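Section 4: Setting up the Juto phone grip on your table

I've had my Juto for a good while now and I've set up enough of them for other people that I thought I'd write this part of the Doucette guide the way I'd explain it to a friend. It's the long sort of grip, the kind that clamps your phone between two handles, and it's an easy thing to live with once you've put it together properly the first time (which I didn't, so learn from me!).

Before you start

Clear yourself a bit of table and give it a wipe. Crumbs get into thumbsticks and they're a pain to get out again. Take your phone out of its case as well. I know, I know, but a chunky case makes the clamp sit crooked and you'll only be back here wondering why.

1. Lay the grip flat with the handles to your left and right and the thumbsticks facing up.

2. Hold one handle in each hand and pull them gently apart. You'll feel the spring straight away. Let it back in slowly, don't let it snap.

3. Do that a couple more times. New ones are stiff, and mine took an evening to loosen up.

CAUTION: Keep your fingers out of the gap between the handles while you're stretching it. I've pinched myself twice and it properly hurts.

Now for the table itself. I like a plain, pale top for this job, as a black grip on a dark desk is a nuisance to work with and you'll lose sight of the small parts. If you've got anything taped down on the surface, leave it be and work in the space next to it.

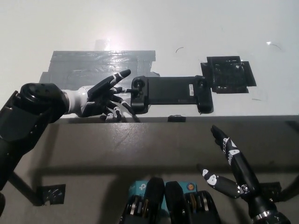 4. Pull the handles apart again and rest the left end of your phone in the left handle first. Screen up, obviously, and mind the side buttons.

5. Ease the right handle in until it meets the other end. The phone should sit level along the bridge in the middle. If it rocks, take it out and start again from step 4.

6. Give each thumbstick a full circle with the phone in place. You're checking that nothing catches.

Note: Don't peel off any little label you find on the bridge. It's tempting, I've done it, and then I had no details to give when I wrote in about a spare part.

7. Open the Caltum app and follow the pairing screen. When it asks you to press a button, press it once and wait. Pressing it over and over just starts the whole thing again.

If it won't pair, close the app, take the phone out and go back to step 4. Still nothing? Message 483 on your screen means the phone hasn't found the grip, and 467 means it found it and then lost it. For 467, I move the grip nearer the middle of the table, away from the speaker, and try again.

Putting it away

Always take the phone out first. Left clamped overnight, the spring gets lazy. I keep mine in the Custton pouch, thumbsticks up, with nothing heavy on top.

Last updated 3 May 2026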